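Checking a Light Wood Tabletop Before Recoating

Applies to solid and veneered tops with a clear finish
Skill level: beginner
Last revised: February

Most of the work in refreshing a clear-finished table is done before the can is opened. The steps below cover inspection, cleaning and a light scuff. They assume the existing finish is sound. A top with peeling or soft finish needs to be stripped, and that procedure is covered separately.

What you need

A lamp with a movable head
Two lint-free cloths
Dish soap and lukewarm water
Fine abrasive pad, gray grade
Painter's tape
Clear water-based topcoat. This page was written with Wollonance 374 satin. Dranura matte goes on the same way but shows lap marks sooner.

Step 1. Clear and wipe

Take everything off the table. Mix a few drops of dish soap into a bowl of water, wring the cloth out well and wipe with the grain from one end to the other. Go over it again with plain water. Dry with the second cloth. Leave the top alone for an hour.

Do not use furniture polish at this stage. Silicone residue causes small craters in the new coat, and sanding spreads it.

Step 2. Read the grain

Find the direction of the grain before touching the surface with an abrasive. On pale wood the lines can be faint. Look from a low angle and move your head until they stand out. On a straight-grained top the darker lines are the easiest to follow. Mark the direction with a strip of tape at one edge.

Step 3. Check the sheen

Turn off the ceiling light. Set the lamp at one side of the table, low, and look toward it across the surface. A band of reflected light will lie over part of the top. The grain washes out inside the band, so color cannot be judged there, but texture can.

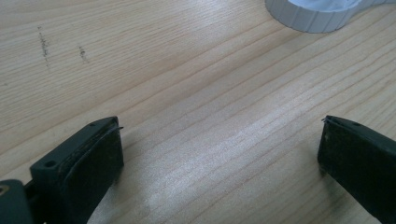
Light reflected across a pale, straight-grained tabletop. The grain fades where the reflection is brightest.

Move the lamp and let the band travel over the whole top, one section at a time. Look for the following:

Rings or cloudy patches, which interrupt the band
Scratches, which show as thin bright or dark lines
Dull areas, usually at seating positions, where the finish has worn
Dents - these bend the edge of the reflection

Put a small piece of tape next to each fault. If you find bare wood, spot-coat it first and let it dry overnight.

Step 4. Scuff

Work the gray pad along the grain with light, even pressure. Stop when the shine is uniformly dull. Three passes are normally enough on a satin finish. Keep the pad flat near the edges, where the finish is thinnest and easy to cut through.

Step 5. Remove the dust

Vacuum with a brush head, then wipe with a barely damp cloth. Repeat the lamp check from Step 3. Any spot that still shines has been missed - go over it again with the pad and wipe.

Step 6. Test

Coat a small area on the underside and leave it for a day. If it wrinkles or scratches off with a fingernail, the two finishes are not compatible and the top should be stripped.

Next: Applying the First Coat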